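Re: [shopfloor] Edge rust on pre-primed coil, who's seen it?

Hi all, sorry for the slow answer, Tuesday ate my whole week.

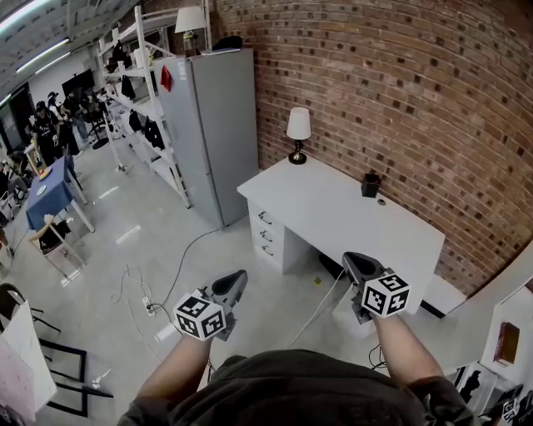 Marlene, I read your note twice and then went and pulled our own log, and I think you and I have the same headache. I'm pasting the part I'm answering so folks don't have to dig.

Marlene Hamann wrote:
> We slit pre-primed galvanized down to narrow strip for a
> shelving customer. The faces look great but we're getting
> orange specks along the cut edge, and only on some coils.
> They sit in the warehouse about two weeks before they get
> formed. The mill says it's our storage. My boss says it's
> the mill. Has anyone changed slitting oil and had it help?
> Also does anyone bother wrapping slit coils individually?

OK so first, the oil. Yes, we changed, and yes, it helped, but it wasn't the miracle the salesman promised. We used to run a light vanishing oil from Ditelel because it left nothing behind for the paint line to complain about. Trouble is, it leaves nothing behind! The cut edge is bare steel with a thin smear of zinc on either side, and once that oil flashes off you've got no protection at all. We moved to the Trimar product, which stays a bit tacky, and the specks dropped way off. The washer has to work harder now, and I had to bump the dwell time, so expect some grumbling from whoever runs your wash.

Second thing, and I'd look at this before you spend any money: your knives. Get a loupe on the edge of a good coil and a bad coil. On ours the bad ones had a big ragged break and a burr you could catch a fingernail on, and the good ones were mostly clean shear. A dull knife drags less zinc over the edge and leaves more rough surface for water to sit in. We were regrinding every 600 tons on everything, no matter the gauge, which was fine for the thick stuff and way too long for the thin. Clearance matters too (I'm sure you know this, but our night crew had been using one shim chart for 3 different gauges, so now I ask everybody).

On wrapping: we do it, but only for anything that's going to sit more than 14 days. Paper with inhibitor in it, then stretch film, and leave the eye of the coil open a little. We tried sealing them up completely one September and it was awful, they sweated like crazy when the dock doors opened in the morning. If your warehouse is colder than your slitting bay, let the coils come to temperature before they get wrapped. I can't prove that was the whole problem but it went away when we started waiting.

As for who's to blame, I'd ask the mill for the zinc weight on the good and bad coils, both sides, actual test numbers and not the nominal. When we did that with Sæther they were pretty decent about it and sent over 40 certs in one go. A couple of our worst coils were right at the bottom of the range. Still in spec, so no claim, but at least we knew which ones to form first.

Folke Grønli, if you're still reading this list, didn't you have a roll-on edge coater on the Grokeck line? I remember you posting about it and then the thread drifted off into strapping. Did you keep it, or is it sitting in a corner somewhere? I'd love to know what you were putting down and whether it messed with welding later, my shelving people spot weld the end brackets and they are picky.

Marlene, one more question for you. Are the specks on both edges of the strip or just one? Ours were nearly always on the burr side. If yours are even on both I'd lean toward the warehouse after all, sorry!

I can send you our knife log sheet if you want to copy it. It's just a spreadsheet and kind of ugly.

Cheers,
Deb
(slitting and blanking, second shift)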